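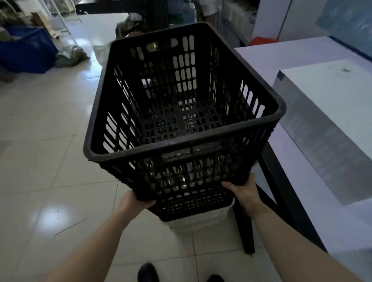

Lindalva Lins tells new customers that she came to us for one bag of rice flour and has kept a standing order ever since, mainly for the dried beans and the cassava starch. A lot of our accounts began that way, with somebody short of one item on a busy night.

Halás is a dry goods wholesaler supplying cafes, bakeries, school canteens and small grocers. We opened in January 2009 in half a shed behind a tyre shop, and took over the other half when the tyre shop moved out. We now carry 832 lines and supply 173 regular accounts. There are five of us on the payroll.

Sơn Triệu started the business after working in restaurant kitchens, where he got tired of having to buy a full pallet to get a fair price. Our minimum order is one carton. Flour, sugar and rice can be ordered by the single bag, and spices are weighed out in the colour-coded tubs our older customers will remember. Please return the tubs.

Most of what we sell is plain stock: flour, pulses, noodles, tinned tomatoes, vinegar, salt, baking powder. We also import a small range under our own label, Flallik, which covers rice paper, tapioca pearls and three kinds of dried chilli. The mild one is often out of stock in winter. 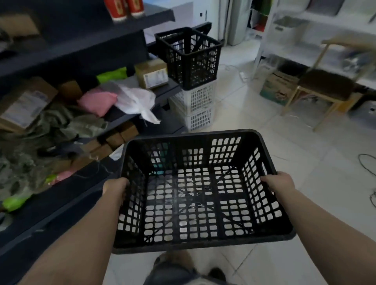 Orders placed before 2 pm go out the next working day. Our own van does the metropolitan run, and country orders travel with Flikon Freight, who charge by weight. If a carton arrives damaged, ring us before you sign for it and we will organise a credit. We don't sell frozen or chilled goods and have no plans to. For cheese and smallgoods we usually send people to Zaster, two streets over.

The price list was last revised in full on March 18, 2018. Changes after that are shown on your invoice with the old price beside the new one. Accounts are on 14 days, or seven for the first three orders.

Pick-ups are welcome at the side door. Park on the gravel, not across the neighbour's driveway, and bring your order number. The showroom at the front is by appointment only.

Postal address: PO Box 2358. Please use the order form for orders and the phone for anything urgent.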